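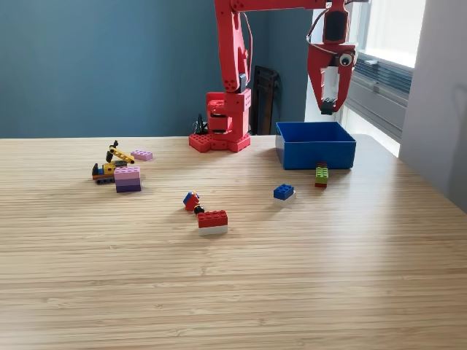
Figure 2. Desk arm during the brick-sorting task, with the gripper above the blue collection box.

3.2 Set-up and task

The arm was mounted at the rear of an ordinary wooden table, in a room with a large window on one side. No additional lighting was installed. The supplier of the kit, Ultis, states in its handbook that the arm may be used in normal room light, and the evaluation was designed to test the kit under the conditions in which a school or small training centre would be likely to use it. Blinds were left open throughout, and sessions were held at whatever time of day the room was free.

The task chosen for this part of the evaluation was the sorting of toy bricks and similar pieces into an open plastic box. The arm was required to approach a piece, close its two fingers on it, lift it clear of the table and release it over the box. Pieces were placed by hand before each session. Some were single bricks and others were small stacks of two or more in different colours, as in Figure 2. Larger toys, among them a yellow construction vehicle, were left on the table as obstacles and were not to be collected. The position of the box was kept to the right-hand side of the table so that results could be compared between sessions.

Stacks were included at the request of Elba Cabral, who had noted in the pilot that single bricks gave too favourable an account of the gripper. A stack may part when it is lifted, and the lower brick then remains on the table. Under the scoring rules such an attempt was recorded as a partial success and was excluded from the main figure. Pieces lying on their side were scored in the same way as upright ones.

3.3 Assembly and preparation

The kit was supplied unassembled. Two members of the team, Andor Vida and Tomomi Kaneko, built it independently from separate boxes, using only the printed handbook and the files provided by the supplier. Both completed the mechanical assembly without help. The order in which the servos are to be numbered is given on a different page from the drawing to which it refers, and both builders had to undo part of the upper arm as a result. The supplier was informed of this in July and has since issued a corrected sheet.

Calibration proved more demanding than assembly. The procedure asks the user to move each joint by hand to the middle of its range and then to both ends. The handbook does not say how firmly the joint should be pressed against its stop, and the two builders obtained different values for the wrist. The difference was small, but it was enough to affect the height at which the gripper closed. A fixed reference block, which Kaneko made from scrap material, removed most of the disagreement. It is recommended that a part of this kind be included in the box.

The service contract offered with the kit, under the name Istport, covers replacement servos and remote help with calibration. It was taken out for the full period of the evaluation. Requests were answered within one working day in every case but one. The exception concerned a cable fault, for which a new cable was sent before the cause had been agreed.

3.4 Results

A total of 300 attempts were recorded with single bricks and a further 300 with stacks. With single bricks the arm completed 98 per cent of attempts. With stacks the figure fell to 87 per cent, and most of the failures were partial successes as defined above. The remaining failures were of two kinds: those in which the fingers closed beside the piece and those in which the piece was released too early and struck the rim of the box.

The second kind was more frequent late in a session. Tibor Szabó, who reviewed the logs, attributes this to slack developing in the shoulder joint as its screws work loose. Tightening the screws between sessions reduced the number of early releases, though it did not remove them. The supplier's handbook recommends a weekly check of all fixings. For a classroom in which the arm is used every day, a daily check would be more suitable.

Strong daylight did not have a clear effect on the results. Sessions held in the morning and in the late afternoon gave similar figures, and the small difference between them lies within the variation found from one session to the next. The evaluation did not include work after dark, and nothing can be said here about performance under lamps alone.

The comparison with the Szalai arm, which was tested on the same table with the same rules, is reported in Section 4. The Szalai product is heavier and holds its calibration for longer – its purchase price is also considerably higher, and its joints cannot be repaired by the user. Gizella Hegyi has suggested that the two should be regarded as serving different buyers, and the figures obtained so far are consistent with that view.

3.5 Limits of the test

All sessions were held in one room and with one type of box. The box is open and has straight sides, and a narrower container would demand greater accuracy at the point of release. Soft objects were not tried. The trial at the Prasodport training centre, where the kit is to be used by learners with no previous experience, will include both, together with a record of the time spent on repairs. The full log of this evaluation runs to 3914 entries and may be requested from the authors.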